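Workshop tips: when the gripper does not let go

In May our small arm at the Eltovholm workshop closed on a glass jar and stayed closed. Maja Lis pressed stop, and the fingers kept the full force. The jar broke when she tried to pull it out by hand. She had a cut on the thumb, not deep, but we changed several habits after it.

Stop does not mean open. On many grippers the stop button only freezes the motor. Read in your manual what yours does, and write it on a piece of tape next to the button.

Never pull the object out. Support it from below with a folded towel, cut the power, wait 2 minutes, and then open the fingers with the manual release. If there is no manual release, do not give this gripper any glass.

Check the zero position every morning. Ours had moved after around 4000 cycles, so the program believed the fingers were wider apart than they were. Quyên Tăng found it with a simple caliper: the program said 56 mm and the caliper said 54.

Wipe the inner faces with a cloth and a little alcohol. Flour and oil make the grip weak, and then people raise the force in the settings, as we did also. Clean first, and touch the force later.

Try every new program in the simulator before the real arm, with nothing between the fingers. Open and close it slowly, and look at the gap from behind the palm, where a finger that leans wrong is easier to notice. 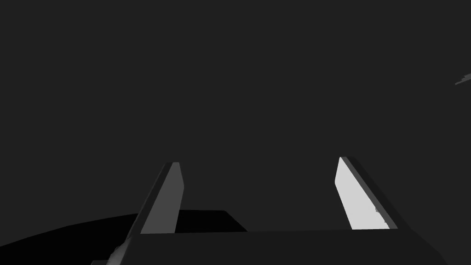
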